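Stavenen bench notebook, Sunday, September 28, 2025
Bin sorting, two arms, packets and noodles
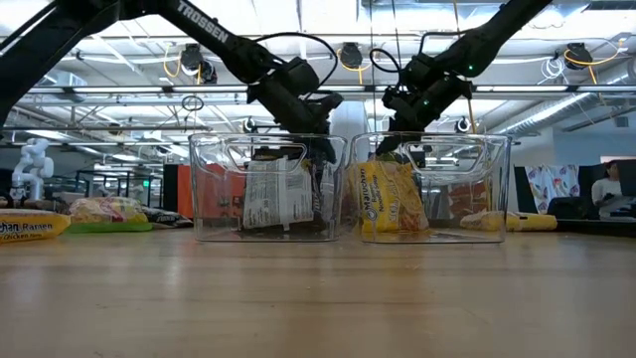

Vumska's view, left in the margin in green pen, is that 340 episodes of the same ramen teaches the policy to love ramen and little else. Fair. Target for the set is now 50 per item, and no more topping up with Chicken when we get bored.

Clear bins stay in. They make the depth readings sulk, but Virkham will use clear bins, so the model may as well suffer early.

Kept 76 today, binned 10. Most of the binned ones were me letting go too high and hoping. The policy would learn the hoping.

To do: wipe crumbs off table before they become a feature. Vary where the flat packets start. Ask Bakilana whether the June episodes used the same gripper settings, as the log says only "normal".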